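FOR IMMEDIATE RELEASE

Casteldale Half Hulls Launches the Grulton Series, a Custom Line for Tugs, Ferries and Other Working Boats

ARDALE – Casteldale Half Hulls, maker of made-to-order wooden ship models for homes, offices and crew rooms, is thrilled to announce the Grulton Series, a new line of wall-mounted half hulls built for the people who work on harbor tugs, ferries, pilot boats, dredges, buoy tenders and fireboats. Orders open in December.

For years our customers have mostly come to us for sailing yachts and gray-hulled Navy ships, and we love carving both. But the phone calls that stay with us are the other kind. A deckhand wants a present for a captain who is retiring from the same ferry she started on. A family has a single faded snapshot of a grandfather's tug and would like it on the wall above the piano. Until now we had to quote those jobs one by one, and the wait was long. With the Grulton Series we have drawn up 136 working hull shapes ahead of time, so most requests can go straight to the carving bench!

What is a half hull?

A half hull is exactly what it sounds like, one side of a ship's hull, carved to scale and mounted flat on a backboard. Shipbuilders once used them to work out the lines of a vessel before the first frame went up. They hang close to the wall, they don't collect dust the way a full rigged model does, and they show off the shape of a boat beautifully (if we do say so).

Each Grulton Series piece is carved from basswood and mounted on a stained cherry backboard. Customers can choose from two sizes, 16 inches or 25 inches from bow to stern. The smaller one suits a desk alcove or a narrow hallway. The larger one has room for more paint detail, including draft marks, rub rails and the boot stripe at the waterline.

What can be customized

Pretty much everything that makes one boat different from her sister. Every order includes:

Hull colors matched to the photos you send us
Vessel name and home port lettered on the bow or the backboard
Company or unit markings on the hull side
Fenders and push knees for tugs, bow doors for ferries
A brass nameplate with up to four lines of your own text

The nameplates are cut by Chan Engraving, our neighbors and friends, who have been making plates for us since our first season. For the new series they have added a plain block typeface that copies the welded letters on older steel boats, and it looks terrific.

If your boat has been repainted, renamed or sold down the coast, tell us which year you have in mind. We can build her as she was when you served aboard. Plenty of boats have gone through three or four paint schemes, and crews can feel strongly about which one was the right one.

How ordering works

Pick the hull shape closest to your boat from the Grulton Series catalog, or send us a photo and let us find the match. We'll write back with a short list of questions about colors, markings and nameplate wording. Then we draw a full-color side view and send it to you for approval. Changes at this stage are free, and we would much rather move a stripe on paper than on finished paint. Carving begins once you approve the drawing.

Before the piece ships, we send photos of the finished half hull under plain daylight, front and three-quarter view, so you can look over the lettering one last time. Every model travels in a double-walled carton with a hanging bracket, two screws and a paper template for marking the wall.

Old photos are fine. So are blurry ones, and so are ones with somebody's thumb in the corner. If you have a docking plan or a general arrangement drawing, please send that too, and we will gladly work from it. Boats that don't fit any of the catalog shapes can still be ordered as one-off carvings.

Crew and group orders

Several ferry crews have asked us about matching gifts, and the Grulton Series makes that much easier. A group can order the same hull for every member and change only the nameplate. Names, ranks, years aboard and watch sections can all be different, with no added setup charge. We keep the approved drawing on file, so a crew can come back for another one when the next shipmate moves on.

We'll also hold a group order and ship it in one delivery if you are planning a retirement dinner or a decommissioning ceremony. Just give us the month when you write and we'll tell you right away whether it can be done.

About Casteldale Half Hulls

Casteldale Half Hulls began in a one-car garage in Ardale with a band saw, a borrowed set of spokeshaves and an order for a lobster boat. We have since completed over 3,000 half hulls for yacht owners, veterans, shipping offices, maritime schools and a great many proud families. Carving, painting and mounting are all done in Ardale. The Grulton Series takes its name from Grulton, the stretch of waterfront where the harbor tugs tie up and where we went, sketchbooks in hand, to start measuring for this line.

Availability

The Grulton Series catalog will be sent by mail or email on request. Both sizes can be ordered from December on, and one-off carvings remain available all year. Customers with a custom order already in progress may switch to the new series at no charge if their drawing has not yet been approved. Gift certificates from earlier seasons are good for the new line as well.

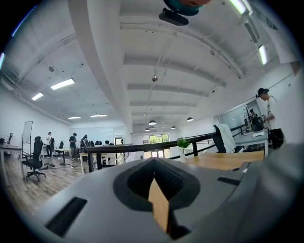 Grulton Series customers who live nearby are warmly invited to bring their photos and drawings in and talk a boat over in person, any afternoon after one o'clock. It's often the quickest way to settle a tricky color or find out which wheelhouse goes with which hull! Come up to the open-plan loft office, where a broad white beam runs across the white ceiling, and ask for the catalog binder. The rectangular fluorescent lights overhead are bright, so if you're trying to match an old red or a buff funnel color, ask us to carry the paint chips over to daylight with you before you choose. Writers and editors who would like sample drawings or a printed catalog can request them from the Casteldale Half Hulls press desk in Ardale.

###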